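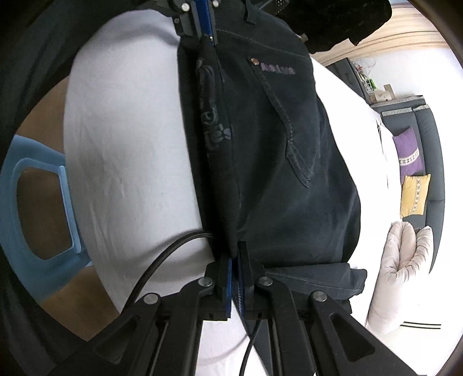 Dubbing, Nélida Acuña wrote in reply to our June column, is a courtesy to the audience and should not be treated as an injury to the film. Her argument deserves a proper answer, as it is shared by many who program cinemas outside the capital cities.

The Grendon, where Ms Acuña saw the Spanish-language drama Lagos in its English version, has 200 seats. It sold 80 tickets to the dubbed session and considerably fewer to the subtitled one. On those numbers, the choice of the theatre's management is easy to understand. Older patrons, young children and people with low vision are all better served by a spoken track, and this publication has never suggested otherwise.

Our objection concerns the way the work is done. The distributor, Plokus, released a single English track for every territory, recorded with a small cast in which one performer voices both the father and the magistrate. The quarrel between those two men is the centre of the film. In the dubbed version it is hard to tell who is speaking when neither face is shown.

A release of this size can bear the cost of a full cast. Where it cannot, the distributor should supply both versions to each cinema at one price, and the session listing should state plainly which is being shown. At present, many listings do not. Patrons at the Grendon learned the language of the film when the first line was spoken.

We would ask the film's producers, Filero, to raise the matter before the home release is prepared.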